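4.2 Collecting demonstrations in the student project

The second half of the course was given over to a single group project. Students had finished the simulation exercises by then and had each passed the short safety check, so the sessions could start directly on the two-arm robot. The task was garment handling: pick up a piece of clothing or cloth, lift it, and put it down in a named place. We chose cloth because the students' earlier work in the Condgate simulator had used rigid blocks only, and we wanted to see which habits carried over and which did not.

Each group was given the same written task sheet. It listed the items to be handled, the starting layout, and the conditions for ending a trial. A trial ended when the item was released in the target area, when it was dropped outside it, or when the operator called a stop. Students took turns in three roles: operator, observer and recorder. The operator drove both arms by teleoperation. The observer stood within reach of the stop button and did nothing else. The recorder started and ended each log in Skillura, the course software we use for logging, and typed a short note after each trial.

The groups collected 683 demonstrations in total. Of these, 200 were set aside before any training took place and used only for evaluation. The split was made by session, so that no group's practice from a given afternoon appeared in both sets. We had first planned to split at random across all trials. A trial run with early data showed that neighboring trials were too much alike for this to be a fair test, as students often repeated the same approach several times in a row before trying another.

Recorder notes were free text. In the first sessions they were very short, often one word, and of little use later. From the third session on, we asked for one sentence on what the operator had tried to do and one sentence on what had happened. This made the notes longer and slowed the work slightly, but it let us sort failed trials by cause without watching every recording again. Across the project the students wrote 2,140 sentences of notes. Two of the authors read all of them and assigned a cause to each failed trial. Where the two disagreed, the recording was watched and the cause settled together.

Four causes covered most of the failures. The first was closing the fingers too high, so that they met above the cloth and came away with nothing. The second was gripping too much material at once, which made the item hard to let go of cleanly. The third was moving one arm while attending only to the other. The fourth was cable drag, where a forearm cable caught or pulled and the operator stopped the trial. The first cause was common in early sessions and became rare. The third did not become rare, and several groups named it in their final reports as the hardest part of the task.

Students had two kinds of camera view to work with. The close view showed the fingers and the material next to them, and the wide view showed both arms and the floor area in front of them. Groups were free to decide how to use the two. Most operators started out looking only at the wide view. After a few sessions they tended to check the close view just before closing the fingers and then return to the wide view for the lift. One group assigned the close view to the observer, who called out when to close. We asked them to stop this, as the observer's job was the stop button, and the group moved the close view to a second screen beside the operator. 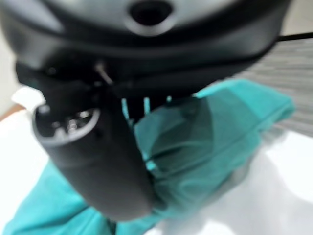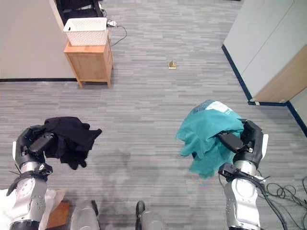 Figure 4. Views from the cloth handling work: close view at the gripper with teal cloth (top); wide view with black cloth in the left gripper and teal-green cloth in the right (bottom).

Training was done by the students themselves with the Breko toolkit, using the settings from the course handout. Each group trained one policy on its own demonstrations and one on the pooled set from all groups. We kept the number of training passes fixed at 300 for every run, so that groups with more free time could not gain an advantage by training longer. Groups were allowed to remove trials from their own set before training, provided they wrote down which ones and why. All but one group removed some. The usual grounds were a late start to the log or a long pause in the middle of a trial while roles were being swapped.

The pooled policies were the better ones for every group on single-item trials. On trials with one item in each gripper the picture was less even, and two groups did better with their own data. Both of these groups had agreed early on to finish the grasp with one arm before starting with the other, and had kept to this in nearly all trials. The pooled set mixed this way of working with others, including trials in which both arms moved at the same time. We return to this point in Section 5.

Grading was based on the written report and the trial notes. The success rate of the trained policy did not count toward the grade, and students were told this at the start of the project.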